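Vie du labo > Comptes rendus
Juin – rédigé par le secrétariat de l'équipe Nadum

Réunion d'avancement, projet Fumora
Début à 14 h, salle Jullmont

1. Génération des cuisines simulées

Très bonne nouvelle pour commencer : le générateur tourne enfin sans intervention ! Les 2000 épisodes prévus ont été produits dans 60 cuisines, avec tirage aléatoire des objets, des teintes de sol et du point de vue. L'équipe est ravie, d'autant que la version précédente plantait dès qu'un plan de travail formait un angle.
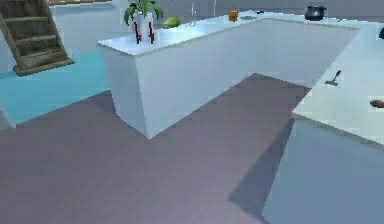
Le rendu reste volontairement simple – on gagne un temps de calcul considérable et la politique n'en souffre pas pour l'instant. La question des petits objets aux contours flous a été soulevée. Proposition retenue : relancer un lot à plus haute résolution et comparer les taux de saisie.

2. Résultats de la méthode Gatti

Rappel : la politique est d'abord entraînée sur toutes les cuisines, puis affinée sur les seuls épisodes ratés. Sur les 417 échecs du premier passage, la majorité vient d'objets fins ou transparents, que l'estimation de profondeur perd complètement. Après affinage, le bras simulé rattrape une belle partie de ces cas, et les courbes sont superbes (affichées en séance, applaudissements mérités). À vérifier tout de même avec d'autres graines avant d'en parler dehors.

3. Passage au réel

Le transfert vers le banc de test démarre avec 2 tâches : ranger un ustensile et déplacer un récipient. Calibration des caméras à refaire avant.

Décisions
– Geler la version actuelle du générateur.
– Ajouter du verre dans le prochain lot.
– Premier brouillon de l'article à faire circuler en interne.

Fin de séance à 15 h 40.

Commentaires (3)

pixelgris : Bravo à tous, j'attendais ça depuis l'hiver ! Les graines seront publiées avec le code ?

equipe_nadum : Oui, dans le même dépôt.

m_arc : Pensez aux reflets sur le plan de travail, chez nous c'était le vrai point dur.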